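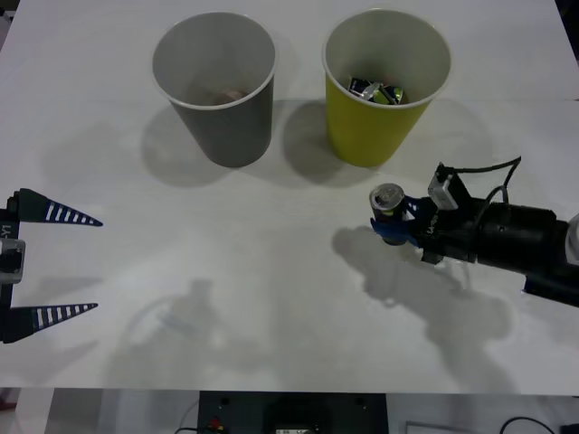 4. Results and discussion

4.1 Use of the collection points

The separate collection of paper cups in Edville was open from the beginning of June, with 27 collection points in cafés, at the library, at the swimming centre and in the two office buildings near the station. Each point had one Altari column, which is a tall bin with three openings: one for liquid, one for lids and one for cups. The openings are marked by a symbol and a short text. The columns were emptied by Walczak every second morning before 7 a.m., and the content of the cup tube was brought to the depot, where it was checked by hand.

In total, 1437 cups were checked in the depot. We remind the reader that this is the sample and not the whole quantity collected, as explained in Section 3.2. The cups came very unevenly from the different points. The columns inside the cafés gave fewer cups than we expected before the study. The reason is easy to understand afterwards: the customer who takes a paper cup usually leaves the café with it. The columns at the library and at the swimming centre had no coffee counter next to them and were still among the fullest. In the office buildings the use was high in the morning and almost zero after lunch.

The same tendency was described by the council of Tredon for its earlier bottle collection, where the containers at the place of purchase stayed half empty and those on the walking routes had to be emptied more often. We think that for cups this effect is stronger, as a cup of coffee is finished after a short walk and a bottle may be carried all day.

4.2 What was found in the cups

The quality of the collected material depends mainly on what remains in the cup. We used four classes for this: empty, liquid, solid, and mixed. A cup was placed in the class "empty" also when it had a thin dried film at the bottom, as the mill accepts such cups. Under "solid" we put all cups with tea bags, sugar papers, napkins, fruit peel, chewing gum and similar things.

The liquid class was smaller than in the pilot, and we believe that the opening for liquid is responsible for this. People poured out the rest of the drink even when they did not separate the lid. The solid class, on the contrary, did not become smaller. In many cases the solid item was small and lay flat on the bottom, so that it could be noticed only by looking straight into the cup. One of the two cups in Figure 4 has a small brownish object at its bottom, and from the side the cup wall hides a part of it. A sorter at the depot, who takes cups in stacks of five or more, will not see an item of this kind at all. The stacking itself makes the problem worse, because the upper cup presses the item against the lower one and it becomes difficult to separate them.

For this reason the results for the solid class should be read as a lower limit. In the last week of the study we repeated the check for 100 cups which had already been classified as empty. This time each cup was taken out of its stack and turned over above a tray. A few additional items were found, mostly pieces of sugar paper. We did not correct the main results with this second check, as the cups were all from the same two collection points and may not be typical for the town.

4.3 Colour and appearance of the cups

The cafés in Edville do not use a common cup. Some buy plain white cups, others have a printed design, and several changed their supplier during the study. At the beginning we supposed that people would treat a coloured cup with more doubt than a white one, since a strong colour may suggest that the cup is not made of paper. Figure 4 gives two examples of coloured cups, dark grey and yellow-green, both with a white rim.

We could not confirm this supposition. Coloured cups appeared in the cup tube and in the general waste in nearly the same proportion as white ones. What made a difference was the lid. Cups with a lid still attached were much more often found in the general waste, and we saw this at all the columns. It seems that the decision is made for the cup and lid together, and that when one part looks like plastic, the whole is treated as rubbish.

For the mill the colour is a separate question. Dark inks require a longer washing and lower the value of the pulp, but the mill that received our material mixes it with other board and did not ask for a limit. A town that sends its cups to a mill producing white paper would need to look at this point again.

4.4 Answers to the questionnaire

The questionnaire was answered by 319 persons. Most of them knew that the columns existed, but a large part could not say which opening is for what. When asked why they did not use the column, people named most often the distance, then the hurry, and then the feeling that the material is burned in the end anyway. This third answer was more frequent among older persons, who remembered that the separate glass collection in Edville was stopped for a time and that the glass went to landfill together with the other waste.

Several persons wrote in the free field that they would prefer to bring their own cup, and that the columns give the wrong signal. We find this objection serious. Our data do not allow us to say whether the columns had an influence on the number of reusable cups, as the cafés do not record these sales separately. Two cafés told us that they noticed no change.

4.5 Limitations

The study covered only the warm season. In winter more hot drinks are sold, people walk less slowly between the café and the office, and the wish to stop at a column with gloves and a bag in the hands is probably smaller. The students were also away during a part of the period, so the column beside the college was used little. Furthermore, the check at the depot was done by the authors themselves, and although the classes were agreed in advance, the border between "empty" and "liquid" was not always judged in the same way by both of us.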